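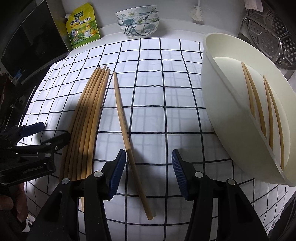 Chopsticks on a checked cloth.

How to set up a visit to a partner university

Posted Jul 9, 2026 by Nélida Salinas, international office, Plisham

Quick version, as I get asked this every term. Works for a first visit by two to four staff. Bigger delegations go through Sorin Radulović, different form.

Before you write to anyone
Check if we already have an agreement with them. The list is on the Wivirum page, under Partners. If it's expired, say so in your first email – saves a lot of back and forth later. No agreement at all? Fine, you can still go, but call it an exploratory visit on the travel form.

The first email
Short. Who you are, which department, what you'd like to talk about, two possible weeks. Send it to their international office and copy one person in the faculty you want to meet. Don't attach the whole brochure. A one page summary of your department is plenty.

Dates
Look up their academic calendar first. Exam weeks are bad, so is the week before graduation. October works for most of our partners. Allow 7 weeks if anyone needs a visa, and start the invitation letter request the same day you agree dates. Names on the letter have to match the passports exactly.
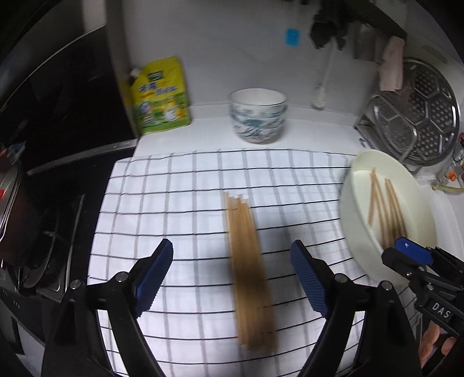 Who pays for the hotel?
Your own department, unless the host has offered in writing.

Money
Flights and hotel go on one request, code 279. Meals are a daily rate, so no receipts needed for those. Local transport yes, keep the recipts. Anything over $2,514 in total needs Eleni Omerović to sign before you book. Before, not after.

The program
Ask the host for a draft two weeks out. A decent day has 3 meetings, a campus tour and some free time. If they send you a day with more than that, ask to move something. Try to get:
- a meeting with the dean or vice dean
- an hour with teaching staff in your subject
- time with students, without the managers in the room
- the library or labs, if you teach in them

Give each person on your side one topic to lead and one to take notes on.

When you're back
Report within two weeks. Two pages max, template is on Wivirum too. Thank you email to the host goes out first, with next steps and a name against each one. If you talked about student exchange, send Rok Stan the course lists so he can start on credit matching – he can't do anything with only titles, he needs the full outlines and the hours.

Forms to me or to Conceição Sequeira, either is ok.

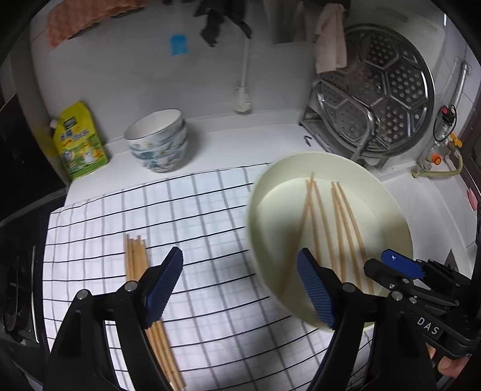 Chopsticks and a cream-colored plate.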